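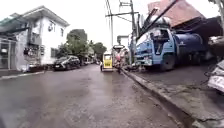 7 min read

Where the Rain Goes: Water on a Residential Street in Perport

Project report, Introduction to Urban Environment
Thulani Van Wyk and Hiba Qaisi

1. Why we chose this topic

When we had to choose a topic for the course, most groups took traffic or waste. We took rain. Both of us rent rooms in the Dolley district of Perport, and in October the walk to the bus stop becomes a question of shoes. In some streets the water goes away in the time you need to drink a coffee. In other streets it stays until the next morning, and the people who live there put bricks in front of the doors.

We wanted to understand this difference. Our first idea was that the streets with puddles have fewer drains. This idea was too simple, and a large part of this report explains how we changed our mind.

Our question is: what decides how long water stays on the surface of a small residential street after normal rain? By normal rain we mean rain that people do not talk about the next day. We did not study floods.

2. Some words we use

Runoff is the water that does not go into the ground and moves over the surface. When rain falls on grass or loose soil, a part of it sinks in. When it falls on asphalt or concrete, almost all of it has to go somewhere else.

Crossfall is the slope of a street from the middle to the sides. A driver does not notice it, but if you put a ball in the middle of a well built street it will roll to the curb. The slope along the street, in the direction you drive, is called the longitudinal slope. A street needs at least one of them to become dry, and it is better to have both.

The gutter is the low line beside the curb where water collects and travels to the inlet. The inlet is the opening to the pipe under the street. Many people call the inlet "the drain" and we do it also in our interviews, because when we said inlet people looked at us strangely.

3. The study area

Dolley is an old part of the city with low houses, mostly one or two floors. The buildings stand close to the road. There are small shops at street level, and many families park inside a gate or on the sidewalk. There are few front gardens left. An older neighbor of Hiba told her that when she moved in, nearly every house on her street had a strip of earth in front with a lemon tree or some pots. The strips were covered one after another, usually when somebody in the family bought a car.

We chose five streets. Two of them are on the side of the hill near the Murthy market and three are on the flat part closer to the river. All five have asphalt in the middle and some kind of concrete at the side. The condition of the concrete is very different from house to house, because in Perport each owner repairs the piece in front of his own door. One owner makes it smooth, the next one makes it higher, and the third one does nothing.

4. What we did

We visited the streets after rain on six occasions. Each time we waited until the rain stopped, wrote down the hour, and walked the same route in the same order. On every street we marked on a paper map where water was standing. We came back two hours later and marked it again with another color. If there was still water the next morning we used a third color.

We measured the depth of puddles with a school ruler. This is not an elegant method and Thulani got a wet sleeve every time, but for our purpose it was enough.

For the slope we used a long wooden board with a spirit level on top. We put the board across the lane, lifted the low end until the bubble was in the center, and measured the gap. We did this early in the morning, when there are few cars. On one street a man came out to ask if we were from the city and if we were finally going to fix it. After this we carried a letter from our teacher.

We also spoke with seven residents. The conversations were short and we did not record them. We wrote notes directly after.

5. What we found

5.1 The number of inlets explains less than we thought

The street with the most inlets was also the street with the worst puddles. At first we believed we made a mistake in the map. We walked it again and the map was right. The inlets were there, but the asphalt around them had been renewed several times, each layer on top of the old one, and the metal covers were never adjusted in a regular way. Some covers now sit in a kind of bowl, and these work well. Others are on a small island, a little higher than the street around them, and the water passes beside them.

In contrast, one of the streets near the market has a single inlet at the lower end and becomes dry very fast. The slope does all the work.

5.2 Broken edges hold water

The second finding was the edge between the road and the sidewalk. Where the curb is complete, water follows it in a line. Where pieces are missing, the water leaves the line, goes into the hole and stays. These holes are small, but they collect sand and leaves, and the sand makes a little dam. Behind the dam there is a longer puddle than you would expect.

We saw the same thing at the ramps which people build for their cars. A ramp of concrete from the road up to the gate crosses the gutter completely. Some owners put a plastic pipe under the ramp so that water can continue. Most of the pipes we looked at were full of mud. One resident cleans his pipe with a broom handle at the start of the wet season, and in front of his house there was no standing water on any of our visits.

5.3 Roofs

We did not plan to look at roofs, but Hiba noticed that some parts of the road stayed wet longer even with a good slope. These were places where a flat roof empties directly to the street through a short pipe. After the rain stops the roof continues to drip for a long time, so the road below gets water when the rest is already drying. Air conditioners do a similar thing in the hot months, with much less water — this we only know from residents, we did not see it ourselves in October.

5.4 Sun and shade

The last factor is very simple. The side of the street which gets morning sun dries first. On the narrow streets the houses keep one side in shadow until noon. Thin water, the kind that only makes the asphalt shine, disappears mainly by evaporation, so here the sun matters a lot. For deep puddles it made little difference within one morning.

6. What the residents said

Most people we asked were not angry about the water itself. They were angry about cars. A puddle near the curb is thrown onto the wall and the door each time a car passes, and one woman showed us the brown line on her paint. She repaints it every year before the holidays.

Two people said that the problem started after the last renewal of the asphalt. We could not confirm this, but it fits with what we saw around the covers.

A shop owner said something which we found useful. He said that everybody sweeps the dust from the sidewalk to the road, and then it rains, and then everybody complains about the drain. He also sweeps to the road, he told us, because where else.

7. Suggestions

We are students and we do not know the budget of the city, so we kept the suggestions small.

When asphalt is renewed, the covers should be set to the new height on the same day. If a layer is put on top again and again, the road also becomes higher than some doors, so at some point the old layer has to be removed first.

Ramps over the gutter should have an opening wide enough to clean with a normal broom. The pipes we saw were too narrow.

Where a strip of soil is still left in front of a house, it would be good to keep it. We tried a simple test in Thulani's yard with a bucket of water, pouring half on concrete and half on earth. The earth took its part while we were still looking at the other.

The Vallerum quarter on the other side of the river has a shallow channel in the middle of its lanes and not at the sides. We went there one time and liked it, but it only works where cars drive slowly, and we did not measure anything there.

8. Problems with our work

Six visits are few. The rain was not equally strong each time and we had no rain gauge, so we can compare streets on the same evening but not one evening with another. We always walked the route in the same order, which means the last street always had more time to dry before we arrived. We understood this only after the fourth visit and then decided not to change it in the middle. With a second chance we would start from a different street every time.

The board and level method is not good on rough asphalt. On the worst street we got different values when we moved the board by one step, so for this street we only say "almost flat."

We also did not look under the covers. It is possible that some of the pipes are blocked, and then part of what we explain with slope has another reason.

9. Who did what

Thulani measured slopes and depths and wrote sections 4, 5 and 8. Hiba drew the maps, did the interviews and wrote sections 3 and 6. We wrote the rest together. The paper maps are in the folder at the department office, with the colors explained on the back of the first sheet.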